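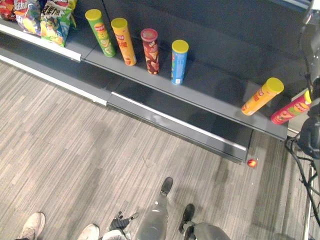
## Teaching a robot to tidy the chip shelf

The shelf from the robot's side, more or less. Four canisters up, two on their sides - the orange one and the red one are the job. Those white sneakers down in the corner belong to a person, not the robot, in case you were wondering about its taste in shoes!

So, hello, and welcome to my page for the Drustach shelf project. I've been learning to run a humanoid by remote control, and a few people back in Jirnthorpe keep asking what I do all day. Well, I pick up chips. I put on the headset and the gloves, I move my hands, the robot moves its hands, and everything gets saved so a model can learn from it later. Each try from start to finish is called a demo, and our target for this task is 174 good ones.

Chiến Cao taught me how to drive it (he is a very patient man) and he also set up the shelf. A few notes for anyone starting out on the same kind of job:

- **Get the feet right first.** If the robot stands too far back, you end up reaching with the whole body and the motion looks awful in the replay. I used to rush this bit and I lost a whole morning of demos to it.
- **Go slower than feels natural.** There's a small lag between my hand and the robot's, and I still catch myself closing my fingers early. A decent demo takes me about 70 seconds, start to finish.
- **Cylinders roll.** I know, I know. But you forget until you've nudged a canister with a knuckle and have to start over. I come in from above now, thumb on one side and fingers on the other, then lift before I turn the wrist.
- **Keep the mistakes you fix.** If I fumble a grab and recover, it stays in. Chiến wants the model to see some of those. If I drop the thing on the floor, I toss the demo and go again.
- **Take breaks!** I do 10 in a row and then the headset comes off. My shoulders asked for this rule.

Next up is the same task with the canisters in different spots, and after that bags, which I'm dreading a little - they squash and slide and never sit the same way twice. I'll add more pictures when we get going on those in October.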